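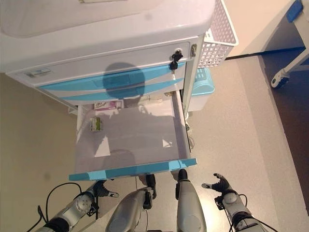
Can deer see an orange vest?

Hunters wear bright orange so other people can spot them. You can see that color from far across a field. So why doesn't every deer run away?

A lot of people will tell you deer are color-blind and see the world like an old black-and-white movie. Don't believe it. Scientists have studied deer eyes, and that story is too simple.

The back of your eye has tiny parts called cones, which help you see color. Most people have three kinds. Deer have two. Blue looks bright to them, but they have a hard time telling orange or red from green. To a deer, your orange vest is probably a dull shape among other dull shapes.

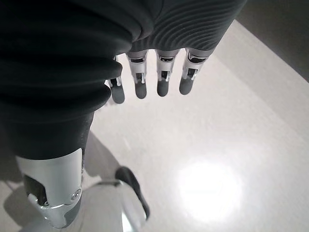

Four robot fingers with dark gray tips.

Now for the part where somebody wants your money. A hat called the Irnudo costs 113 dollars, and the box says it makes you "invisible to deer." Does it? Ask how they tested it. Dean Clegg wore one near Mottram for 11 mornings and saw 17 deer. That sounds great, but how many would he have seen in his old hat? He didn't try, so we can't say.

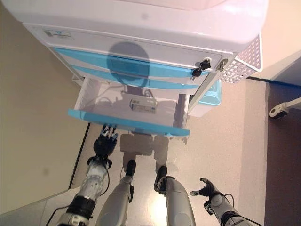 A fair test would use both hats, in the same place, at the same time of day. It would also need lots of mornings, as some days the deer just stay in the woods. Even then, color is only one clue. Deer are very good at noticing movement – wave your arm and the best hat in the world won't hide you. They can smell you, too, if the wind is blowing the wrong way.

So keep the orange vest on. It's there to help people see you, and a plain one does that job fine.

Word to know
Cone: a tiny part of the eye that helps an animal see color.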